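Session 3: What the arm costs once you've paid for the arm

Right, money. I know most of you picked this module for the moving parts, but every project I've seen wobble did so over the budget, so we're giving it a whole session. Bring last Monday's sheet with you, the one with the two columns, and something to scribble with.

Start with the job. Before anyone opens a catalogue, write down what you want picked up, where from and where to. Last year Erasto Sang's group asked for "a general arm" and got a quote back so vague they couldn't compare it with anything! Then they rewrote it as clearing plastic tableware off a table, with sizes and weights for each piece, and the second quote from Gronach was one they could use.

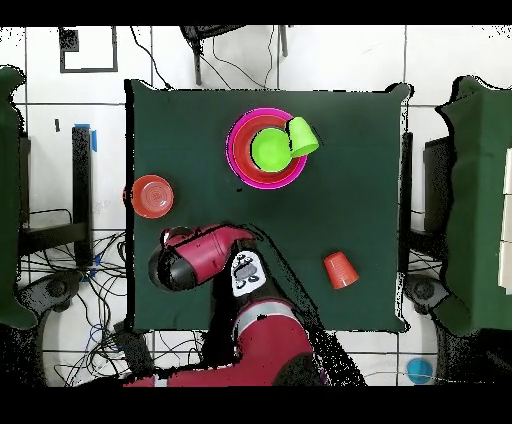 The dishes are the cheap bit, obviously, and that's why people forget them. Put them in anyway. You want bowls and plates that nest, cups that can lie on their side, a few strong colours, and spares of everything (they crack, they wander off to the kitchen). Cloths too — a plain one in a colour none of your objects share — and tables that all stand at the same height. Our whole tableware and cloth line came to 857, which raised an eyebrow or two upstairs until Kamonchanok Ongart showed them the breakages list.

Now the lines that really get left out. Stands and mounts. Cables, longer than you think, and then something to keep them off the floor. A wheeled base, if you plan to move things between rooms. Floor tape for marking positions. Spare grippers. In the Teltosano plan these extras added up to 2,126, and not one of them was in the first draft. I've put both drafts in the folder so you can lay them side by side and have a good wince.

Delivery is its own headache. Suramberg told us 30 working days, and that clock started when the purchase order was signed, so our cheerful "we'll be running by June" was a bit hopeful. Ask every supplier when their clock starts and get the answer in writing. Ask who pays for the return trip if a joint fails, too.

Training time is a cost even if no invoice turns up. Yanti Sopacua puts it in as staff hours on a separate line, and I've pinched the idea from her.

For next time: draft a one-page budget for a single table and a single arm, with the job written at the top in one sentence. Heino Raudsepp will be reading them with me and he does check the adding up. Leave the prices blank where you don't have a quote yet — no guessing, please.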